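Parnwood Robotics Help > Data collection > Labeling

Labeling grasp onset in two-arm shirt folding when the wrist view is ambiguous

Asked by Kanyarat Chareonsuk, March 2026
Tags: teleoperation, deformable objects, grasp labels, wrist camera

I am preparing a set of teleoperated shirt folding episodes for imitation learning. Two arms, one white table, cotton T-shirts with an ID written on a label on each shirt. Every episode has three video streams: one from above and one from each wrist. Joint positions, gripper commands and measured gripper openings are logged by Vinitz, which is the recorder we use at Kamolrat for everything on this bench. The target is 3000 episodes.

The policy itself trains on raw trajectories and does not need phase labels. I want the labels for two other things: a success classifier for the first grasp, and a filter that removes episodes where the operator closes on air and tries again. For both I need a time for "cloth is between the fingers."

My first attempt used the gripper command. It fails because operators start closing well before contact, and some of them close in steps. My second attempt used measured opening with a threshold. A single layer of T-shirt is thin enough that closed on cloth and closed on nothing give almost the same reading. So I went to manual labels from the wrist video, and the two annotators disagree often enough that I do not trust either of them.

The worst cases are grasps at the table edge, where a strip of cloth hangs over the rim and the fingers come up from below. You can see a pad touching the underside of the fabric, but whether the pinch is made or is about to be made cannot be decided from one wrist frame:
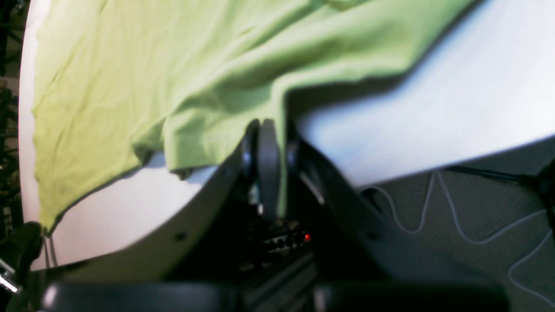 gridlatch: Are your annotators scrubbing video or looking at sampled stills? Also, is the opening logged as a position or do you have motor current too? Those two facts change the advice.

Kanyarat Chareonsuk: Stills, sampled at a fixed step and shown in order. Current is logged but I have not used it. It is noisy on these motors and I assumed it would be no better than the opening.

Edit, to add what gridlatch asked for in a later comment. The overhead stream is much easier to read once both arms are on the garment. When both ends of the top edge are held and the cloth is taut between the grippers, both annotators mark it the same way. This does not help with the first grasp, because at that stage the arm often blocks the overhead view of its own fingertips. The frame below has the shirt labeled ID3 already partly folded, and I would accept it as a positive for both hands. What I lack is an equally clear rule for the earlier part of the episode.

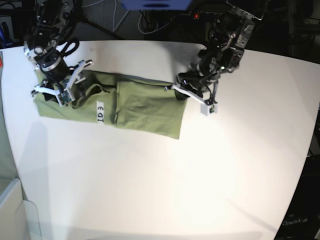
Answer by gridlatch, regular member, edited once

You are asking the annotators to mark an instant that is not visible, and then measuring how well they agree on it. I would change the target before changing the tool.

Replace the single onset time with an interval. The annotator marks the last frame where the cloth is clearly not held, and the first frame where it clearly is. Everything between is labeled unknown. For the classifier, drop the unknown frames from training. For the retry filter you only need to know whether a "clearly held" frame follows a close command before the next open command, and the interval gives you that directly.

Define "clearly held" by motion. A frame counts as held only if the cloth near the fingertips moves with the fingers over the frames that follow. A pad resting against fabric is contact. Pressing down into a pile is also contact. Neither is a grasp until something moves with it. This requires the annotators to scrub video, so stop giving them stills. It is slower per episode but you will get it back in fewer arguments.

On current: look at it before you dismiss it. The absolute level will not separate cloth from no cloth, I agree. But after a close on air the pads meet and the opening stops changing at a very repeatable value. After a close on folded cloth it stops slightly early and then settles as the cloth compresses. Plot opening against current for the settling period, per gripper. If your encoders are coarse you may see nothing, in which case you have lost an afternoon. Do it separately for left and right — they will not have the same offset, and the offset will shift if anyone changes the fingertips.

Last, check that your three streams share a clock. If the wrist video lags the joint log even slightly, the command based labels will look worse than they are.

Comments on this answer

Kanyarat Chareonsuk: The cameras are stamped on arrival at the PC and not at exposure. I will measure the lag.

gridlatch: Then do that first. Tap a fingertip on the table with the room light on and compare.

Answer by petri_k

Just throw away anything ambiguous. With that many episodes you will not miss them. Also lock your white balance, auto settings ruin this kind of data.

Comments on this answer

gridlatch: If you discard the ambiguous ones you discard most of the edge grasps, and the classifier will then be worst exactly there. The white balance remark is fair.

petri_k: Depends on how many there are. I only fold towels.

Answer by Kanyarat Chareonsuk (accepted)

Posting what we ended up with, mostly following gridlatch.

Clock first. The wrist streams were late relative to the joint log, by a constant amount per camera. We now correct for this at export. Part of the disagreement between my command based labels and the manual ones was this lag and nothing else.

Then the interval labels. We wrote a one-page guide with reference frames, and annotators compare against it while scrubbing. The "clearly not held" reference is a view where the fingertip pads are nearly together, light shows in the gap between them, and the fabric next to the pads is on one side only. The cloth edge is very close to the pad here, and under the old instructions one annotator would have called this kind of frame a grasp on the grounds that the gripper was closed and the garment was next to it.

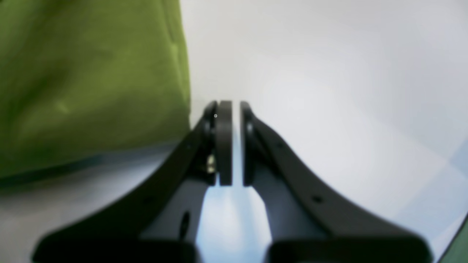 Reference frame, NOT HELD: pads almost touching, cloth beside the left pad.

The second reference is for the unknown class, and it took longer to agree on. When a shirt is bunched, the gripper pushes into the pile and green fabric shows between the arms of the gripper as well as around it. It is tempting to read that as cloth between the fingertips. It may only be cloth lying behind or under the mechanism. The guide now says that fabric visible lower down, between the arms, is no evidence either way. Only the tips count, and if the tips are buried the frame is unknown until the cloth moves.
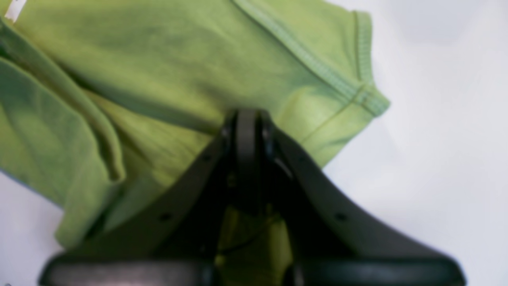

Reference frame, UNKNOWN: gripper pressed into a bunched shirt, green fabric visible in the gap below the tips.

On current and opening: the settling plot separates folded hems from air on the left gripper. On the right gripper it does not, and I have not found out why. We use it on the left to flag episodes for a second look and do not write labels from it.

On color: the green of the shirts reads anywhere from lime to olive across our frames. I locked exposure and white balance for new episodes and left the old ones as they are, with a field in the metadata saying which is which. I do not know yet if the classifier cares.

Export format, for anyone using Vinitz: we store two extra columns per gripper, last_free and first_held, as frame indices into the corrected wrist stream. An episode with no held frame gets an empty first_held, and the filter treats it as a failed grasp. A retry produces a second row, so do not assume one row per episode when you join.

Comments on this answer

gridlatch: Check the right gripper for backlash. Close it on a strip of card, pull the card gently and watch the reading.

Kanyarat Chareonsuk: Will do when the bench is free, probably June.

petri_k: Can you share the guide?

Kanyarat Chareonsuk: The text, yes. I will put it in the Labeling section once the wording for sleeves is settled.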